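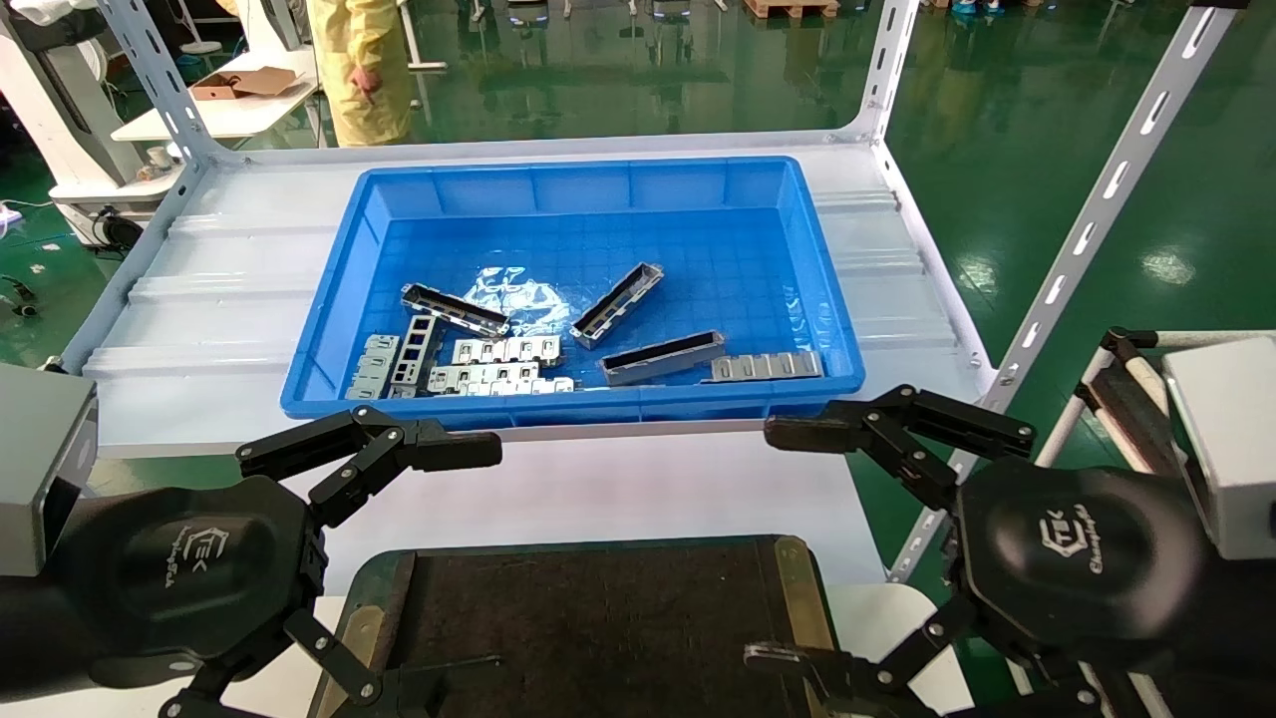
Stop mixing parts in one tray and your bent tabs will go away, somebody told me under my last post on this site. I took the advice seriously but it doesn't fit how our parts come in, so I'm asking again with more detail.

We sort small sheet metal pieces and connector housings at our shop in Bratstead. Everything sits in blue plastic trays and bins on white slotted shelving, the Clakel kind where you move the shelves up and down by the slots. The housings come from Srour in clear plastic film and the stamped strips come in loose. People put the film in the tray along with the parts and leave it there. When the next person picks out a housing, the film comes up with it and drags a strip along. The strips have rows of tabs and they hook into each other and into any opening they can find.

Last month I checked a lot of 1648 strips and pulled 102 with bent tabs. I don't know how many were bent before they got to us.

The bigger perforated brackets go in deeper bins and I have a different problem with those.
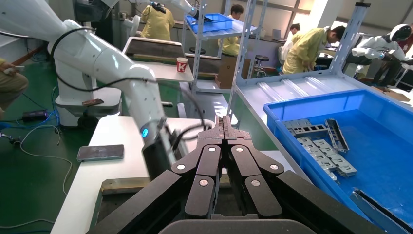
They are long enough that they end up lying at an angle, and then the next one gets put in leaning on the first. Nothing falls out, but you have to move one bracket to get at another, and they scratch. I tried laying a towel on the bottom and it slid into a heap in one corner.

What I would like to know:

Does the film do any good once the parts are in the tray, or should it go in the trash at the bench?

Is there a cheap way to divide a tray so housings and strips can stay together? They get used together, so splitting them onto two shelves means more walking.

Flat or on edge for the long brackets?

We have 5 shelf bays to do and not much money. Smocks, gloves and so on are already taken care of.

Posted by slotted_shelf

MrsTrayliner

Take the film out. It protects the housings while they travel and after that it is just something for the tabs to catch on. One thing to check first: if the film came from a marked bag, such as a static-protective one, ask whoever handles quality before you throw it away, because some shops want housings with contacts kept in it until they are used. If it is ordinary wrap, put a small trash bin at the unpacking spot. Ours got emptied into the trays for years because the nearest trash was across the room.

For dividing, cut a piece of corrugated plastic sheet to the inside width of the tray and put a small slot block at each end to hold it up. Yard sign material is fine. Housings on one side, strips on the other, all strips facing the same way. The direction matters more than the divider does. Strips that are nested the same way lift off one at a time. Strips dropped in crosswise lock together, and then people pull.

We also stopped filling trays past the height of the strips lying flat. That means more refills – I won't pretend otherwise – but our bent parts mostly went away.

For the long brackets I would go on edge, if the bin is long enough. Stand them in a rack made from the same plastic sheet with slots cut every inch or so. If the bin is too short to take them straight, no liner is going to fix it and you need a longer bin. Measure before you buy anything.

gus_in_receiving

Get the Gretel mat. It's a rubbery drawer liner, comes on a roll, doesn't slide like a towel. Cut it to the bottom of the bin. I've used it with heavier stuff than that. Don't know about dividers.

Also I'd move the phone off the table and the paper cup off the workstation behind it. One spill and you are wiping down parts all afternoon.

fourthousandclips

I handle 4000 clips a shift, smaller than yours, so take this with that in mind. Before you change the trays, find out where the bending happens. Open one new carton of strips, check every piece before it goes on the shelf, and write down the bad ones. Then check the same lot again when the tray is half used. If the first number is already high, that is a conversation with your supplier and the trays are a side issue.

I agree about getting rid of the film. I don't agree about storing brackets on edge if several people reach into the same bin, at least with ours. They got put back flat on top of the standing ones within a week. Flat with a sheet of thin foam between layers was slower but people kept doing it.

slotted_shelf

Thanks. The film is plain wrap, I asked. I'm going to check a fresh carton first and do one bay with the plastic sheet dividers. The bins are too short for the brackets to lie straight, so I have to look at longer ones and see if they fit between the uprights. I'll try the mat in the old ones until then.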